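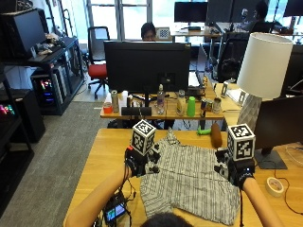
Photo: Olaia Herrero / Gorkville Garment Services

Ticket 118: Striped short-sleeved shirts returned with fold line across the collar
Status: Open, awaiting supplier reply
Opened by: Marcelino Manzano
Assigned to: Unai Nieto
Date opened: October 2, 2020

Reported issue
The Jivau branch reports that shirts folded to the standard pattern show a hard crease below the collar when unpacked. The affected garments are short-sleeved, pale gray with thin dark vertical stripes. Some 80 pieces have been set aside pending instructions.

Steps taken
1. The shirt was laid flat on the table and smoothed from the collar toward the hem before folding. Crease still present after unpacking.
2. The folding card was replaced with the wider Flustier card. Crease reduced but visible under the shelf lights.
3. The first fold was moved to the outer edge of the shoulder seam, and the stack height was lowered. No crease was recorded on the test pieces.

Entry by U. Nieto
The revised fold is approved for all striped shirts until further notice. Staff are requested to align the stripes at the side fold prior to turning up the hem. Shirts already creased should be steamed and refolded. The supplier, Luo, has been asked to confirm the fabric finish. 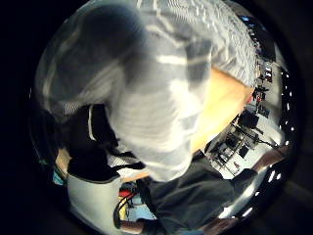
Does the revised fold also apply to sweaters?
Sweaters remain on the half fold with the sleeves crossed at the back, as issued in March.

Next action: F. Segura to update the folding sheet at Jivau and report any further creasing under this ticket number.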